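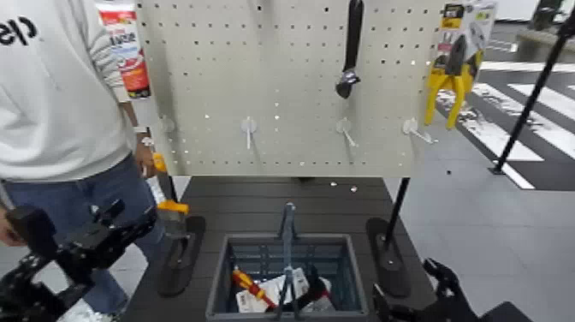

Karkora workshop's tidying robot passes its first month

CURNPORT. The two-armed robot being put together at the Karkora shared workshop has now spent a month learning to hang up tools, a job the workshop's human members have been learning for considerably longer.

Hala Mahasneh, who started the build in May, says the idea came from the state of the bench after an evening class. The machine is meant to take hand tools out of a basket and put them back on a pegboard, one at a time, and then stop. The stopping took two weeks to get right.

Practice happens at a slatted table with a perforated board standing on it. A black adjustable wrench is among the regular items, along with a pair of yellow-handled pliers still on their card, which gives the gripper a nice flat thing with a hole in it. Screwdrivers are less popular. They roll, and they don't have a hole.

So far the team has logged 600 attempts. Mahasneh would not say how many ended with the tool on the hook, but she did say the floor has held up well.

Parts have cost the group $900, most of it spent on motors. A further $100 went on replacement hooks after an early session in which the left arm pulled when it had been told to push. Veronika Dudás, who writes the control software, has since put a limit on how hard either arm can pull, and has labeled the setting in capital letters.

Dudás wants the next version to recognize a tool lying under another tool. For now, a member spreads things out in the basket first, a task that takes longer than hanging them up would.

The workshop on Britow Street will show the robot at its next open evening, starting at 7 p.m. Visitors are welcome to bring a small tool for it to try. Members ask that it not be a favorite.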